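Unit 6: Sourcing and Attribution in Celebrity News
Handout for the reporting track. Prepared by Haf Craddock.

6.1 Scope

This unit covers short items about performers and other public figures: set visits, casting notes, relationship reports, social media posts. Items of this kind usually run under 300 words and are often filed within the hour. The legal and factual standards are the same as for longer pieces. Read sections 6.2 through 6.5 before the seminar and bring the worksheet from Unit 5.

6.2 Classes of source

Class A. The subject speaks on the record, or posts on an account the desk has confirmed as theirs.

Class B. A paid representative speaks for the subject: publicist, manager, lawyer. The statement is attributed to the representative and never written as the subject's own words.

Class C. A named third party with direct knowledge, such as a director, co-star or venue manager.

Class D. An unnamed third party. The editor on duty must know the name. The item must state how the person came to know.

Class E. Another outlet. This class carries no weight alone. If three outlets repeat one claim, trace it back and count the origin once.

A fan account is not a source in any class. It may point to one.

6.3 Worked case: the Gumora casting item

The case uses the series Gumora and its lead, Rimantas Juška. The first report said that Juška had left the series after a dispute over pay. It ran to 266 words and cited "insiders." Eleven follow-up items appeared the same evening, all of them Class E.

The origin was a post by a crew member, Ojārs Grīnberga, which said only that the lead's trailer had been moved. Pay was not mentioned. The word "dispute" entered at the second rewrite and "left" at the third. The production company, Trernska, issued a Class B statement the next morning saying that the shooting order had changed.

Mark up the three versions in the reader. For each verb of speech or action, write the class of source that supports it. Where there is none, write "0."

6.4 Attribution verbs

Use "said" for speech and "wrote" for posts. "Confirmed" requires that the claim was already public and that the speaker is Class A or B. "Admitted" implies fault. "Revealed" implies that the fact was hidden. "Hinted" is the writer's reading of a statement, so quote the statement in full instead.

Words for mood are treated the same way. "Beaming," "heartbroken" and "furious" are claims about a person's state of mind. Cut them unless the subject used them.
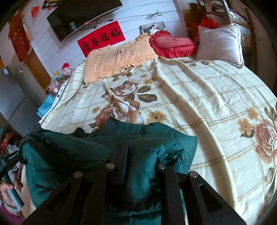 Fig. 6.1. Dark green padded jacket on a floral quilt.

6.5 Corrections

A correction states the error, the right fact and the time of the change. It stays at the top of the item for as long as the item is online. Silent edits are not accepted in coursework and cost a full grade.

If the headline was wrong, the headline is corrected too, along with the page title and any post that carried it. In the Gumora case two outlets fixed the text and left the headline standing. The short form of the claim was therefore still in circulation in September.

6.6 Assignment

Write one item, 300 words at most, from the Varela press packet. The packet holds a statement from Si-eun Seol's publicist, a transcript of a radio interview, and four posts, one of which comes from an unconfirmed account. Attach a source table with one row per claim.

Then write a memo, 1000 words at most, on which claims you left out. Combined length may not exceed the two limits; tables are not counted. Students on the extended option write 2000 words and add the Drisance packet.

Files are due by 5 p.m. Late files go to Till Lindemann in the program office and are marked on sourcing only.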